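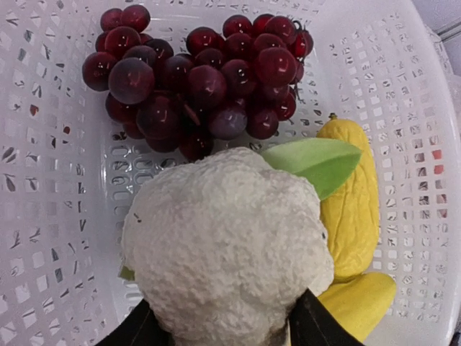
How often should the two gripper fingers be checked for alignment?

At the start of every lab session, and again after any collision stop or finger change. The check takes one person and needs no tools unless the result is out of limits.

Handout 3: Looking after the picking cell
Module notes, G. Scanlon. Lab sessions are on Thursday.

1. Before power is applied
Read the cell log. If the last entry is a fault with no sign-off, leave the isolator locked and find Muireann Conneely. Check that the base bolts carry their paint marks in line. Follow the wrist camera cable by hand from the connector to the first clip. It should move freely at the wrist joint and be held firmly everywhere else.

2. Fingers
The fingers are black and show wear poorly under the room lights, so use the hand lamp. Look for rounding on the inner edges and for grit in the mounting faces. Close the gripper on the Navickas gauge block at the lowest force setting. Both fingers should meet the block together. If one touches first, slacken its two screws, close again, and tighten while closed. Record the block reading before and after.

A misaligned pair will often pass on a flat block and then turn a round item as it closes. The cauliflower is the usual test piece for this: its surface is lumpy, it is wide for the gripper, and the fingers must come in low on either side of the base. Repeat the grasp with the wrist turned through a right angle.

3. Camera
Wipe the lens cover with a dry cloth. Do not use the solvent kept for the rails. With the arm at the viewing pose, both fingers must show at the lower edge of the picture. If only one shows, the bracket has slipped. Reset it against the stop and run the hand-eye routine again (menu 2, Atevska controller).

Straight edges bend towards the sides of a wide view. The rows of holes in the white basket make this easy to see, and they are a quick guide to whether lens correction has been loaded. They are no substitute for the calibration board.

4. Basket and test items
Keep the grapes, squash and cauliflower in the basket between runs. All are artificial and may be washed in plain water. Dry them fully. A perforated floor can confuse the depth reading, so set the floor height by touch, at the lowest speed.

5. Faults
Code 1759: finger position lost. Home the gripper, then repeat section 2.
Slow closing: clean the slides, then run 100 empty cycles.
Camera drops out when the wrist turns: cable, see section 1.

Log sheets go to Liam Cullinane before you leave the lab.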